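Laundry & Cleaning > Washing machines

Red and white rugby shirt, white bands going pink. Can it be saved, and how do I stop it next time?

Posted by Ramesh Srivastava, Tuesday, January 4, 2022
Viewed 2757 times

I have a heavy cotton rugby shirt, red with white bands, from the Waltetville club. It was a present and I'd like to keep it looking decent. After the first wash the white parts came out fine. After the second they had a pale pink cast, worst along the seams where the red and white are sewn together. I've only worn it a few times.

What I did both times: front loader, mixed colors program at 104 F (the dial says 40 C, it's a European type machine that came with the apartment), normal liquid detergent, full spin. The second time I finished the cycle before going to work and didn't get it out until the evening, so it sat in there for most of the day.

The tag inside says machine wash, do not bleach, do not tumble dry. It doesn't say anything about washing separately.

What I want to know:

Is the pink permanent?
Should I wash the shirt alone from now on, or is it OK with other reds?
Does the machine need anything done to it afterward? My next load is white pillowcases and I don't want those pink too.

I have read a lot of advice about vinegar and salt and I can't tell which of it is true. There is a bottle of white vinegar in the house and a tub of oxygen whitener, the kind that says safe for colors. I would rather not buy anything else if I can avoid it.

Since people on here always ask: I have not put it in a dryer. It has been hung on a rack indoors both times.

Hsiu-ying Chow
Marked as most helpful (8 votes)

If it hasn't been through a dryer or ironed you have a fair chance. Dye that has moved from the red part to the white part is often only sitting loosely on the fiber for the first few washes. Heat makes it harder to shift.

The thing that did it was probably the day in the drum. A damp shirt bunched up with red pressed against white is going to transfer more than it does while it's moving around in a lot of water. I've had a striped beach towel survive years of washing and then go pink from being forgotten overnight, once.

For the shirt as it is now:

Fill a bucket or the sink with cool water and dissolve the oxygen whitener in it according to the tub. Test it first on the inside of the hem, on the red. Leave a few drops for ten minutes and blot with a white cloth. A bit of color on the cloth is normal for a new red. If the red itself looks lighter, stop there and don't use it.

If the test is fine, put the shirt in and keep it moving. Don't walk away for hours as some of the instructions tell you. I do half an hour, swishing it every few minutes, and I change the water if it turns properly pink. Then rinse until the water runs clear and go straight to the machine for a cold wash by itself.

After that, wash it cold. Your dial may have a 20 or a snowflake. Pick a shorter program and keep the load small so there's room for the shirt to open out. A low spin helps too, 500 if your machine lets you set it, and then take it out as soon as the door unlocks. It'll be wetter than you're used to, so put something under the rack.

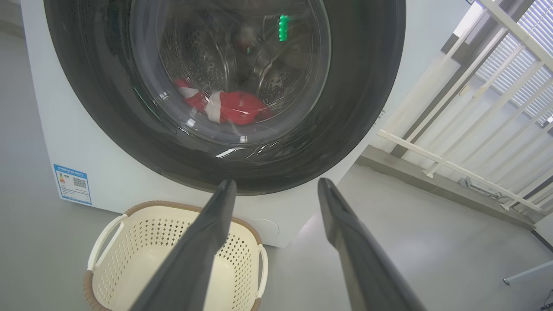 Hüsnü Dönmez: Inside out or right side out for the cold wash? My daughter has a Hitville school jersey in the same colors and I've been turning it inside out to protect the badge, but the lining is white and I'm starting to wonder if I'm doing it a favor.

Hsiu-ying Chow: Inside out for a printed or sewn badge, yes. It won't make much difference to the dye. Zip or button it up first if it has a placket, otherwise the collar gets dragged around.

To go back to the original post, the machine. Stainless steel doesn't take up dye the way cloth does, so the drum itself is not what you need to worry about. What can carry over is the bit of water left in the bottom and whatever is held in the fold of the rubber door seal. Pull the fold back and wipe it with a white rag. If the rag comes away pink, keep wiping until it doesn't, then run a rinse with nothing in it. I'd put an old white washcloth through before trusting it with pillowcases.

Other reds are fine together once the shirt stops bleeding. I'd give it 3 washes alone first.

Skip the vinegar and the salt. They get repeated everywhere but they don't set the dye in a finished garment bought from a store. That has to be done by whoever dyed the cloth. A splash of vinegar in the rinse won't hurt the shirt, it just won't do what you're after. And never mix vinegar with bleach, in case you're tempted to move on to that.

İlker Ateş
(1 vote)

Color catcher sheets. Throw one in, problem solved. I wash everything together, reds, whites, jeans, and have done for years.

Şükran Tekin
(3 votes)

Mostly agree with Hsiu-ying. A couple of additions.

The sheets İlker mentions do pick up dye that is loose in the water. They don't do much for a red stripe lying directly on a white stripe, and that is what this is. Use one by all means, but you still have to take the shirt out on time.

If your machine has a delay timer, set it so the load finishes when you are home. Mine lets me put in the hours until the end of the cycle and I use it for anything with two colors.

On drying: hang it by the hem so water runs through the shirt toward the collar, and keep the sleeves from lying against the body. If the white bands are above the red this matters less. I roll it in a white towel first and press, which gets a lot of the water out after a low spin. Expect the towel to come up a bit pink.

Also check the detergent. Some powders for whites have bleach in them already, and it can take the red down over time. Liquid is usually fine, and one sold for colors is better.

Ramesh Srivastava

Thanks, all. I did the hem test and there was a little red on the cloth but the shirt looks the same. Soaked it for half an hour, the water went pink quite fast so I changed it twice, then a cold wash alone with the low spin. The wide bands are white again as far as I can tell in daylight. There is still some pink right in the seam on the left sleeve. I'll try one more soak on the weekend and leave it at that.

I wiped the seal and the rag was gray, no pink on it. I hadn't cleaned in there since August. Pillowcases are going in tomorrow, after the washcloth.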